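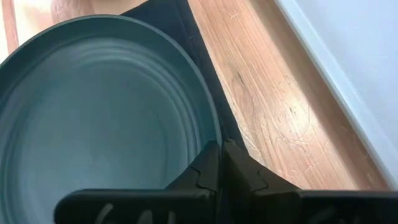 Scratches, and what I'm doing about them

The table is now six years old and the finish has given up in the area where we eat. I've been putting off writing this because I wanted to finish the test boards first, but two of the four are done and the other two are only going to tell me what I already suspect.

Most of the marks are shallow. Run a fingernail across them and it doesn't catch, so they sit in the oil and not in the timber. The source is the dinnerware. Stoneware usually has an unglazed foot ring, and an unglazed foot ring is a fairly good abrasive. Ours get turned and dragged while people serve themselves, which gives you short curved scratches instead of long straight ones. Anything straight on our table came from a laptop.

You can take the ring down with wet sandpaper. I used 400 grit, then 600, on a flat tile with a bit of water, 48 strokes per bowl with a quarter turn every 12. It took one evening for the full cupboard. Rinse them well afterwards, as the slurry dries to a grey film that is hard to see on a coloured glaze.

The other half of the fix is cloth. I tried cork first and didn't like it. Cork sheds at the corners and holds crumbs. We now use navy cotton, doubled and hemmed, from Mollier. The colour hides tea but shows every speck of lint and flour, so I shake them out over the sink. They have shrunk a little with washing, mostly in length. Princess Rivera asked in the comments last time whether felt would be better. It slides less, but I wouldn't want to wash it twice a week.

For serving I've settled on one wide, shallow bowl in the middle and small plates around it. Teal isn't what I would have picked in the shop, but it sits well against honey-coloured wood, and a satin glaze doesn't throw the ceiling light back at you the way gloss does. The cost is cutlery marks. Metal leaves grey lines on a matte surface, and those need a mild cleaning paste and some patience. Wooden spoons only, at our place.

Refinishing is planned for May, when I can keep the windows open. Light sand at 180, then 240, vacuum, two thin coats of hardwax oil, a day between coats. I won't be chasing the dark spots around the knots. I sanded one test board hard to see how deep they went and gave up at a millimetre.

Total spent so far is $153, most of it on the cloth. I'll post the results from the last two boards once they've cured.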